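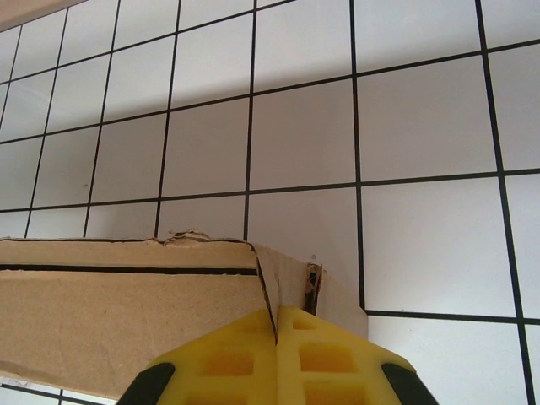 O Flilano é um rejunte cimentício fino para juntas estreitas em paredes interiores, fornecido em pó e amassado só com água. Serve para cozinhas, casas de banho, lavandarias e copas, sobre azulejo cerâmico, grés ou porcelânico. A cor preta é a mais pedida para azulejo branco quadrado de acabamento mate, com linhas finas, porque marca a quadrícula. Com este contraste, qualquer desvio no assentamento fica à vista, e convém acertar as juntas antes de preparar a massa.

**Fabricante:** Koskela
**Gama:** Flilano Junta Fina
**Cores:** preto, antracite, cinzento-pérola, branco, areia
**Largura de junta:** até 4 mm
**Embalagem:** saco de 2 kg
**Aplicação:** paredes interiores

## Características

- Grão fino, superfície lisa depois de seca
- Pigmento mineral
- Baixa absorção de água
- Limpeza com esponja húmida
- Compatível com betumadeira de borracha e espátula

O produto não é indicado para piscinas, pavimentos exteriores nem zonas em contacto permanente com ácidos. Para essas utilizações, consulte a gama epóxi Munen, que se vende em dois componentes e tem outro modo de preparação.

## Preparação

As juntas devem estar secas, vazias em toda a profundidade e sem restos de cola. Em azulejo mate ou poroso, faça um ensaio numa peça solta. As cores escuras podem deixar véu na face do azulejo; se isso acontecer no ensaio, aplique primeiro um protetor de superfície.

Deite 200 ml de água limpa num balde e junte o pó aos poucos, mexendo à mão ou com misturador em baixa rotação, até obter uma pasta sem grumos e que não escorra da espátula. Deixe repousar e volte a mexer. Não acrescente água depois de a massa começar a prender, a cor perde uniformidade.

## Aplicação

1. Espalhe a massa na diagonal em relação às juntas, com a betumadeira inclinada.
2. Pressione até encher a junta por completo.
3. Retire o excesso com a aresta da betumadeira.
4. Quando a superfície perder o brilho, passe a esponja bem torcida, em movimentos circulares.
5. Depois de seco, limpe o pó com um pano macio.

Trabalhe por áreas pequenas e mude a água da esponja com frequência. Nos cantos interiores e no encontro com a bancada use silicone da mesma cor, vendido em separado com a referência Caso 200.

## Manutenção

Água e detergente neutro. Evite lixívia concentrada e produtos à base de ácido, incluindo vinagre e a maior parte dos anticalcários. As juntas pretas que ganharam um tom esbranquiçado têm quase sempre resíduo de sabão ou calcário à superfície, que costuma sair com escova de nylon.

## Armazenamento e segurança

Guarde o saco fechado, em local seco e ao abrigo da geada. Contém cimento: use luvas e óculos, evite respirar o pó. Manter fora do alcance das crianças.

## Encomendas

Os sacos são vendidos à unidade ou em caixa. A cor areia está temporariamente esgotada. Para amostras de cor e quantidades de obra, contacte Salim Bakilana, do balcão técnico. As devoluções só são aceites com o saco por abrir e talão de compra.

Ficha atualizada em 30/11/18.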